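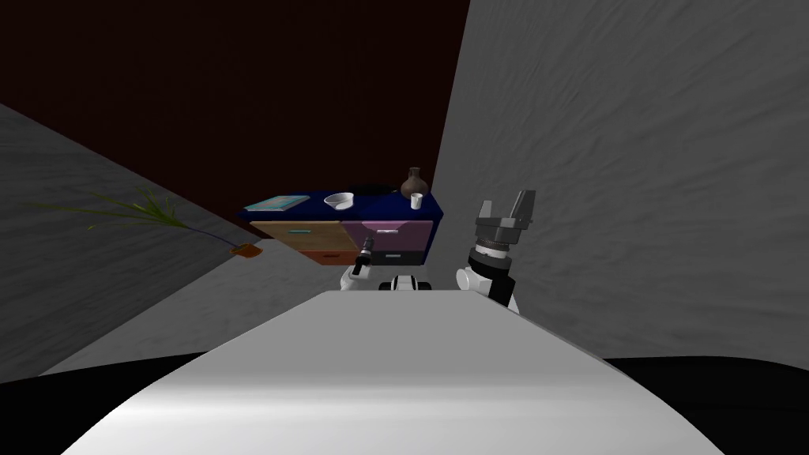

Shared well in the countryside, pump trips when both houses use water. Is a bigger tank the solution?

Last updated in October
5 min read

Decha Sombatkul

Good evening to all. I hope this is the correct section, I was not sure between plumbing and electrical.

We live outside Endden, on the hill side. Our house and the neighbor's house take water from one well, which was drilled before we bought. The pump is down in the well and the pressure tank and switch are in a small shed between the two houses. The pipe to our kitchen is 52 meters long from the shed. The neighbor's pipe is shorter, but I have not measured it.

In the morning and in the evening, when both houses are using water, the pump starts and stops very often. I stood in the shed and listened. It runs a few seconds, clicks off, and then clicks on again before I can even read the gauge properly. After some time the breaker trips and both houses have no water until somebody walks to the shed and puts it back. In the middle of the day it almost never happens.

A man from the shop in Endden told me the tank is too small for two families and I should buy a bigger one. The price he gave me was 1,934 with the fitting included, and that is a lot for us at this moment. The neighbor will pay half if it is really needed, but he wants me to be sure first, and I think this is fair.

What I know: the tank is a Wuniva, blue, with a rubber bladder inside. The previous owner wrote on the wall of the shed "40 on, 60 off", so I believe this is the setting of the switch. The tank is older than our time in this house, and we have been here five years. I never did any service on it because I did not know that it needs service.

My questions are these. Is the bigger tank really the solution? Can the fast starting damage the pump? And is there something I can check by myself without opening anything electrical? I am careful with my hands but I am not an electrician.

Thank you for your patience with my English.

Thitima Ongart

Hello Decha, your English is very clear, and mine is also from school, so we are in the same boat.

Please do not buy the tank yet. What you describe is called short cycling, and the most common reason is that the tank has lost its air. A tank with a bladder has air on one side and water on the other side. The air is the spring. When the air is gone, the tank is full of water all the time and cannot give you anything between two starts of the pump, so the pump must start every time someone opens a tap. A large tank without air behaves the same as a small tank without air.

You can check it yourself with a tire gauge, the same as for a car. I do it like this:

Tell the neighbor, so that he does not start his washing machine in the middle.
Switch off the pump at the breaker.
Open a tap close to the tank and leave it open until no more water comes. This is important. If there is still water pressure in the tank, the gauge will show you the water pressure and you will learn nothing.
Take off the plastic cap on top of the tank. Under it is a valve like on a tire. Put the gauge on it and read.

With a switch that starts at 40 psi, the air should be 38, two less than the starting pressure. If you read much less, add air with a compressor or a good bicycle pump (it takes long with the bicycle pump, I have done it, take a chair with you). Then close the tap, switch on, and listen how long the pump runs now.

If water comes out of the air valve when you press the pin, the bladder is broken. In this case air will not help and the tank has to be changed, but ask the price for the same size before you agree to the big one. If the air is right but low again after a few days, look for a leak at the valve first. A little soapy water on it will make bubbles.

To your second question, yes, fast starting is bad for the pump. The motor takes much more current when it starts than when it runs, and it gets hot from many starts. This can be why the breaker trips. But a breaker can also trip from a tired motor or a damaged cable, so if it still trips after the pump cycles normally, you need an electrician to measure it. Please do not put a larger breaker. My uncle did this in his orchard and had to buy a new pump the next summer.

One more thing. Write the date and the pressure on the wall, under the note of the previous owner, and check it once a year. We check ours in October, before the cold.

Østergaard

Pressure switch. Had the same thing, contacts were burned and the little tube under it was full of rust. New switch was cheap. Turn off the power first.

We have a Domska pump, no trouble with it.

Decha Sombatkul

Thank you both. I did the check of Thitima today after lunch, with the neighbor beside me holding the lamp.

The gauge showed almost nothing with the tap open and the water finished. No water came from the valve, only a small sound of air. The neighbor has a compressor for his tires, so we filled it to 38 and put the cap back. Now the pump runs for a good long minute and then it is quiet. We opened taps in both houses together and it started normally, and the breaker stayed on this evening.

I will measure again next week to see if the air stays inside. I also looked at the switch from outside, and there is rust on the small tube as Østergaard wrote, so I will ask the electrician to look at it when he comes to the neighbor for another job.

One question is left, if somebody has time. The neighbor would like to change the setting to 50 on, 70 off, because his upstairs shower is weak. Do I then have to put more air also, or does it stay at 38?

Thitima Ongart

Very good news! Yes, the air has to follow the switch, so for 50 on you put 48, with the tank empty of water as before. But look first at the label on the tank for the maximum pressure, and ask the electrician if your pump can reach 70 from the depth of your well. If it cannot reach it, it will run and never stop. I would clean the shower head of the neighbor before all of this.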